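Rosgate räumt die Theke auf: Ein Tablett muss reichen

Rosgate, 4. Februar. Wer im Nachbarschaftscafé Flindik bisher Sirup in seine Limonade wollte, brauchte lange Arme und gute Nerven. Seit dem Winterumbau ist damit Schluss. Der Betrieb hat seine Selbstbedienung neu geordnet, und zwar mit einer Strenge, die man dem Haus nach all den Jahren zwischen klebrigen Zuckerdosen kaum zugetraut hätte. Künftig gilt: Was auf den Tisch kommt, kommt auf ein Tablett. Was nicht auf das Tablett passt, kommt in den Keller.

Den Keller, so hört man, hat es hart getroffen. 37 Gegenstände sind seit Oktober dorthin umgezogen, darunter zwei Etageren, ein Serviettenhalter in Form eines Schwans und mehrere Untersetzer, deren Herkunft auch nach längerer Beratung ungeklärt blieb. Der Schwan soll Fürsprecher haben. 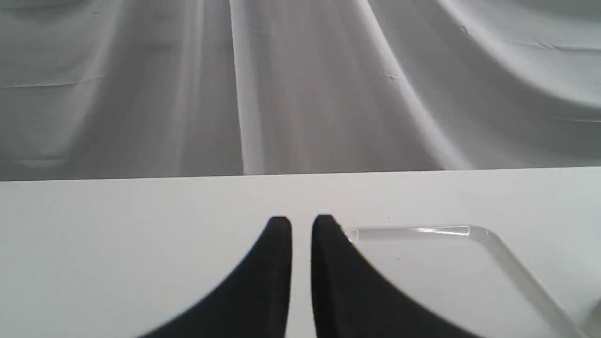
Die neue Ordnung trägt im Haus den Namen »Nurari«, was nach einer Heißluftmethode für Bettwäsche klingt, aber lediglich den Ausstattungsplan für die Tische bezeichnet. Er umfasst 2 Seiten und kommt ohne Schaubild aus. Vorgesehen sind je Tisch ein Tablett, Becher und Flaschen zum Drücken, alles in Weiß, Metall oder durchsichtig. Besonders die klaren Kunststofftabletts haben es den Planern angetan: Auf einer weißen Tischplatte fallen sie so wenig auf, dass Gäste bei der Probe den Kuchenteller versehentlich halb daneben und halb auf den Rand stellten. Der Kuchen überstand den Versuch, die Gabel fiel. Im Plan steht nun der Zusatz, Teller seien »mittig« abzustellen, und man darf gespannt sein, wer das liest.

Neben der durchsichtigen Ausführung wird auch eine weiße erprobt. Sie hat einen höheren Anteil an Befürwortern unter denen, die spülen, und einen geringeren unter denen, die Kaffee verschütten. Eine Entscheidung zwischen beiden ist vertagt. Etwa 20 Stück sollen am Ende angeschafft werden, sofern sich der Händler Xue zu einem Preis durchringt, der ohne Rückfrage gilt. Beim ersten Angebot waren die Tabletts günstig und die Lieferung teuer, beim zweiten verhielt es sich umgekehrt.

Bei den Trinkgefäßen ist man schon weiter. Edelstahlbecher lösen die Gläser ab, die sich im Laufe der Jahre von allein abgelöst hatten, meist in Richtung Fußboden. Stammgäste beklagen, man könne nun nicht mehr sehen, wie viel noch drin ist. Das Café hält dagegen, man könne hineinschauen. Die Debatte darüber nahm am Vorstellungsabend mehr Zeit in Anspruch als die gesamte Getränkekarte und endete mit der Zusage, für Härtefälle ein Regal mit Gläsern hinter der Theke zu behalten.

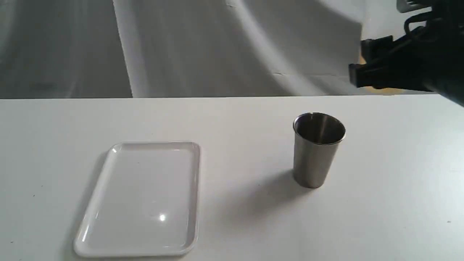
Darf man sein eigenes Tablett mitbringen?
Das Café bittet darum, es zu lassen. Eigene Becher sind dagegen erlaubt, solange sie unter den Auslauf der Kaffeemaschine passen, und der endet bei elf Zentimetern.

Bleibt die Sache mit dem Sirup. Das alte System bestand aus offenen Kännchen und gegenseitigem Vertrauen, und beides hatte zuletzt gelitten. Nun soll Süßes aus verschließbaren Quetschflaschen kommen, die im Tablett stehen und dort auch tropfen dürfen. Die erste Testwoche verlief nach Angaben des Hauses zufriedenstellend. Beanstandet wurde vor allem das Geräusch, das eine fast leere Flasche von sich gibt und das an den Nebentischen regelmäßig zu Missverständnissen führte. Nachgefüllt wird deshalb, sobald eine Flasche weniger als ein Viertel enthält. Zuständig ist, wer es zuerst hört.

Die Beschriftung der Flaschen steht noch aus. Zur Wahl stehen Klebeetiketten, die sich beim Spülen lösen, und Anhänger, die beim Drücken im Weg sind. Bis zur Klärung wird um vorsichtiges Probieren gebeten, vor allem bei hellen Flüssigkeiten, unter denen sich auch das Salatdressing befindet.

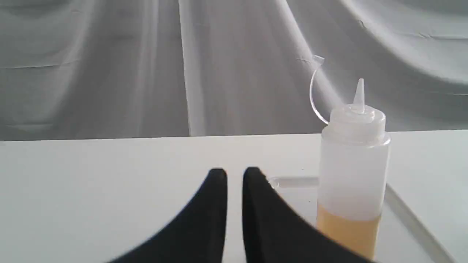

Öffnungszeiten und Abholung

Das Flindik hat während der Umstellung von 11 Uhr an geöffnet, die Küche schließt eine Stunde früher als gewohnt. Ausgemusterte Teile aus dem Keller können gegen eine Spende abgeholt werden, auch die Untersetzer. Der Schwan ist vorerst reserviert.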